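Feast day rota, second draft

Mar 16, 2020

The parish at Galtgate keeps its Mothering Sunday service in the side chapel, and I have done the seating and reading list for six years. The order has changed twice in that time. The blessing of the mothers used to come before the sermon. It now comes after the notices, which adds 13 minutes when every family walks up in turn.

Mafalda Valente proposed last October that we call people by pew, starting at the back. I timed it at the harvest service. The line cleared faster, but the choir had to repeat the second hymn to cover the gap.

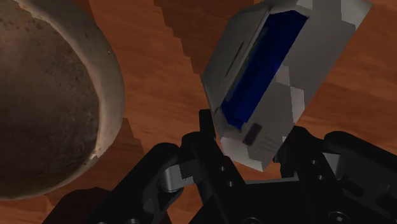 Who should be called up for the blessing?

Anyone who has raised or looked after a child, including grandmothers, foster parents and godparents, and the priest should say so before the first pew stands.

The old wording only mentioned "mothers of the parish." Two women told me they stayed seated because of it. The new wording is one sentence longer and goes on the back of the service sheet, under the psalm.

Remaining items: the printed sheet allows 40 lines, and the Magalhães family reading runs over by 2. I would cut the repeated response. The reading from Wisdom stays as it is. Comments on the draft should reach me before the sheets are printed.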